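Purnevley tabletop arm kit: is the Storgate add-on worth it for a small workshop?

Community help > Automation for small premises > Kits and bundles

Asked by Thampi

I am looking at the Purnevley tabletop arm for a day centre kitchen where we clear and sort crockery after lunch. The arm itself is within budget. What I can't decide on is the Storgate add-on, the yearly plan that gives you the task library, remote help and replacement fingertips.

Our needs are simple. Cups, side plates and small bowls come back on a table. We want the small loose items (spoons, sugar sachets, wrapped biscuits) picked up and put in a bin, and the crockery left where it is or moved to one side. There is no rush. One sitting a day, 33 places.

The seller's page says the arm can be used without the plan but doesn't say what you lose. I wrote and got back a brochure, the same one I already had. So I would like to hear from people who have paid for it or stopped paying for it:

1. Does the arm still run saved tasks if the plan lapses?
2. Can you teach it your own objects without the plan?
3. How long do the fingertips last with ordinary crockery?
4. Is the remote help any good?

We don't have anyone technical on site. I can follow instructions and change a plug.

Edited to add: the table is against a wall and can't be moved, in case that matters.

Posted by gatepost_lane

I had one on trial. It was all right. Slow. We sent it back at the end because my manager wanted something that could do trays and this can't, the gripper doesn't open far enough.

Didn't use the remote help so can't comment. I think saved tasks stay on the arm but check that in writing before you pay.

Watch out for the plug, the lead on ours was short and we had to buy an extension.

Comments on this reply

Thampi: Thanks. Trays aren't a problem for us, they go on a trolley. Do you remember how long the lead was?

gatepost_lane: No sorry. Short.

Posted by Friederike Dreßler

I have had the Purnevley in use since December, first with the Storgate plan and now without it. I run a small training kitchen, so the objects are close to yours. I'll take your four points in order and then add some things that I would have liked to know beforehand.

Saved tasks after the plan ends

They still run. Everything you have stored on the arm's own controller stays there and can be started from the button panel. What goes is the library, meaning the ready-made tasks you can download. Any library task you have already downloaded keeps working but no longer updates. I downloaded all the ones I thought I might want before my plan ran out, and I suggest you do the same. Copy the list of names somewhere as well, as the panel only shows short codes.

Teaching your own objects

You can do this without the plan, but it takes longer. With the plan you send in your demonstrations and they come back as a finished task, normally by the next morning. Without it, the work is done on the controller in the box. A simple pick-and-place task took mine 90 minutes to work through, and the arm can't be used while that is going on. I start it when we lock up.

The handbook asks for 192 demonstrations for a new task if the objects are mixed. That figure put me off at first. They are short, and you can do them over several days as long as you leave the table and lamp where they are. For a single type of object on a clear table I got away with far fewer, but it was less reliable when somebody left a cup in the wrong place.

Fingertips

I am on my second set. The first set wore smooth on the inside, and then the arm started letting go of spoons. Mugs and plates had little to do with it. Packets with crimped edges seem to be worse. The plan includes 2 sets a year. Bought separately they are not cheap, but for one sitting a day I doubt you would get through more than that. Wash them in warm water with a drop of washing-up liquid and dry them fully before they go back on. The handbook says to use a damp cloth only, and I found that left grease behind.

Remote help

Mixed. The person I dealt with most was patient and knew the product. Getting hold of them was the difficulty. Messages sent in the morning were answered the same day and messages sent after lunch were not. If your arm stops during the washing-up you will be clearing by hand that day. They can look at the settings from their end but they can't move the arm, so you still have to be standing there.

Where to put the bin

I had more trouble with this than with anything else, so it may save you some time. The arm comes down from above, and the wrist and gripper housing together are bulky. The fingers are slim and will go into a small opening, but the housing above them needs room too. If you set a tall item close to the bin, sooner or later the housing will want the same space.

We use a black stacked bin with an open tray at the front, pushed back to the wall. The tray is the part the arm uses. For practice I put out a mug, a small bowl, a plate and a couple of yellow blocks. I keep the plate well away on the left, where there is nothing for the arm to do. 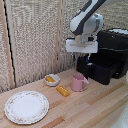 Setting up against a wall

Your table being fixed against a wall shouldn't stop you. Mine is in a corner with panels behind it. Run the set-up routine with the bin already in place, and tell it the wall position when it asks. I skipped that screen the first time and had to do the whole routine again.

Two more points on this. Keep anything shiny off the back wall, and mark the bin's position with tape. The arm does not go looking for the bin if it has been shifted. It will release over the place where the bin used to be. With spoons that only makes a noise, but it is tiresome to pick up after.

What I would buy

For your use I would take the plan for the first year and let it lapse after that. You will want the library and the help while you are setting up, and you get the spare fingertips. After that I can't see what you would be paying for, unless your crockery changes a lot. Ask for the first year to be set not to renew. Mine was set to renew and it took three messages to change.

I would also ask whether the Flotholm base plate is in the bundle. Some sellers include it and some list it as an extra. The clamp that comes as standard is fine on a thick worktop but it marked ours, and on a thinner table it moves a little when the arm reaches out. The base plate spreads the load and has four holes for screws. If you are not allowed to drill the table, it also comes with a heavy mat, though I haven't tried that.

Comments on this reply

Thampi: Very helpful, thank you. Does it cope with wet spoons? Ours are often left standing in tea.

Friederike Dreßler: Sometimes. Dry ones are much better. I would have somebody tip them out on to a cloth first. If you do your demonstrations with wet spoons it improves, but the fingertips get slippery and need wiping part way through.

Thampi: And is it loud? We have people resting in the next room.

Friederike Dreßler: The arm is quiet. There is a beep when each task ends, and you can turn that off under Panel, then Sounds. The fan in the controller is louder than the arm. Ours is on a shelf under the table and you can hear it from the doorway.

gatepost_lane: forgot about the beep. yes turn that off

Posted by M. at the allotment cafe

Different view on the plan. We kept ours and I would renew. We change cups every season and I have no patience for sitting there doing demonstrations, so having the tasks come back finished is worth the money to me. If your crockery stays the same then I agree with Friederike, one year is plenty.

On fingertips, we get longer out of ours than she does, but we hardly do any packets.

Ask for the printed handbook. It is free if you ask when ordering and they charge for it afterwards. The one on the website is for the older panel and the menu names don't match.

Comments on this reply

Thampi: We use the same cups all year, so one year it is. I have written to ask about the base plate and the renewal setting and will post what they say.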